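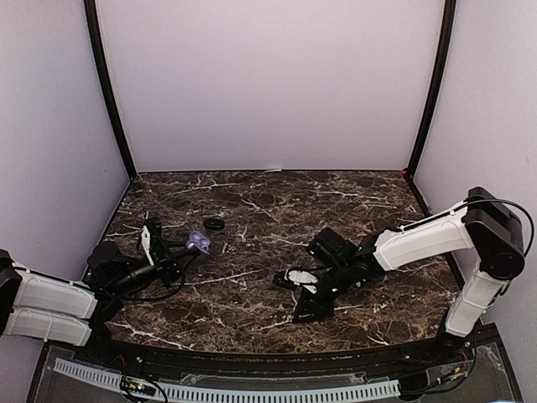 February, the dry paddock and other things

Up at 5 to beat the heat. It was already warm on the verandah and the dog had moved off her bed onto the boards. Tea, toast, then down to check the trough at Kutirlow before the sun got over the ridge. The float valve was stuck again and the overflow had made a bog on the low side. I bent the arm back and it held, but I'll need a new one from town.

The bottom dam is lower than I have seen it in any year since we came. You can walk out to the old stump now. I moved the ewes up to the lane paddock, where there's still some dry feed and shade along the creek line. They went through without fuss except for the usual lame one, so I let her come at her own pace. Her foot looks better than it did.

Ognjen Hoxha rang while I was eating lunch. He has 28 bales left and will let me have them if I collect. I said yes. The trailer needs a tyre first. He got 5 mm out of the storm that went round us, and we got wind and a branch across the fence at the Trnka corner. I cut it up late in the afternoon and strained the top wire. The bottom two can wait.

Tomatoes are finishing. I picked what was left and cooked it down with onion and the last of the basil. It made less than I hoped. The zucchini have powdery mildew and I pulled the worst two plants. The beans are still going if I water them at night, so I carry the buckets from the bath.

Paid the rates. The pump quote came to 300 dollars more than last time, mostly labour, and I haven't answered it. Might try cleaning the foot valve first and see how it runs for a week.

Read a few pages of the book on soil and fell asleep in the chair. Woke at dusk with the galahs making a racket in the pepper tree. No cloud anywhere. Shut the chooks in, filled the dog's water.

Tomorrow: tyre, float valve, chook feed, ring the pump bloke back.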